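Living Next to the Pendis Waterfront Work: Tips for the House
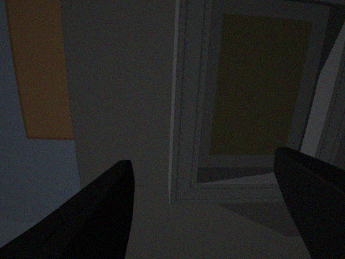

Construction on the new river channel and the housing blocks runs until 2032, so homes on the Gemari side will have trucks and dust for years. A few habits help.

Keep street-facing windows shut while trucks are moving and air the rooms from the back. Wipe sills with a damp cloth - a dry one scratches the paint. Check the furnace filter every month and change it when it looks gray.

Pile driving can shift things on shelves. Put felt or museum putty under glassware and hang heavy frames from two hooks. If you have hairline cracks in the plaster, mark each end in pencil and write the date beside it. Check them again in April.

Basements near the old dock wall can get damp when pumping stops. Store boxes 3 inches off the floor on slats and clear the floor drain.

Leave shoes at the door. A coarse mat outside and a washable one inside will catch most of the grit.

Updated Sep 4, 2022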